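Endale sidewalk rover kit, rev 2
Sold as parts + sim files. By Renato Paredes and Tomomi Onishi, out of the shared shop at Vevham.

Page updated 6/15/21. Price 220, shipping extra. Assembled units: none left, dont ask till next batch.

Small four wheel rover, drives itself down a sidewalk, carries a lunch or a bag of screws. Made to be built on a kitchen table. Sim first, then solder. Street map comes with the kit, rendered stills from the sim:

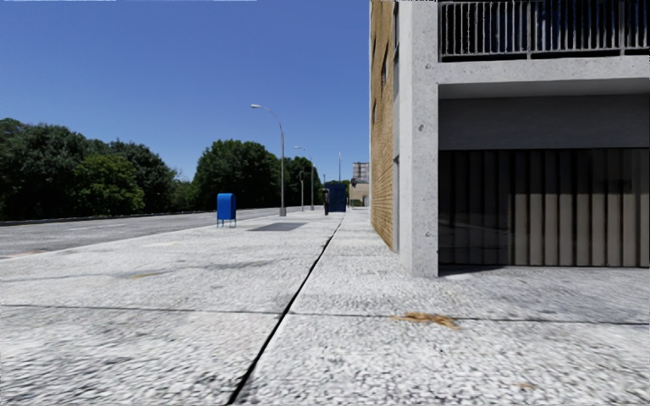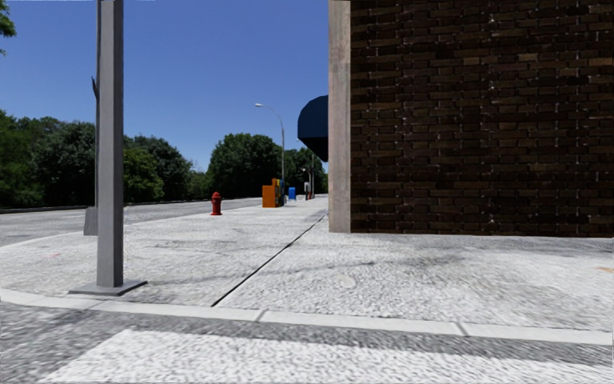
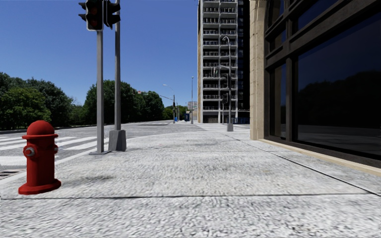 What you get:
Frame plates, pre-drilled
2 motor driver boards
Wheel hubs, tires, bag of 33 screws and standoffs
Camera mount (printed, PETG)
Wiring loom, labeled at both ends
Download code for the sim map and the driving stack

Not in the box: battery, charger, computer board, camera. Any small Linux board should do. We run ours off a tool battery with the Prurkia adapter plate.

Tools: hex keys, soldering iron, crimper. A vise helps. Threadlocker on the hubs, please. Fermín lost a wheel in the parking lot in Febuary and it went a long way.

Build time, one weekend if your crimps are good. Two if not.

Sim notes. Run the map before you cut any wire. Same driving code in sim and on the rover, only the config file changes. Start at low speed. Curb detection is off by default, turn it on in the config. If the sim hangs on load, delete the cache folder and start over.

Known issues: left encoder plug is tight. Manual page on PID tuning is out of date, use the text file in the download instead.

Spares: hubs, driver boards and looms sold singly, part 931 is the full hub set. Write to Yvette Ouellet at the shop for those. Returns within 33 days, unsoldered boards only.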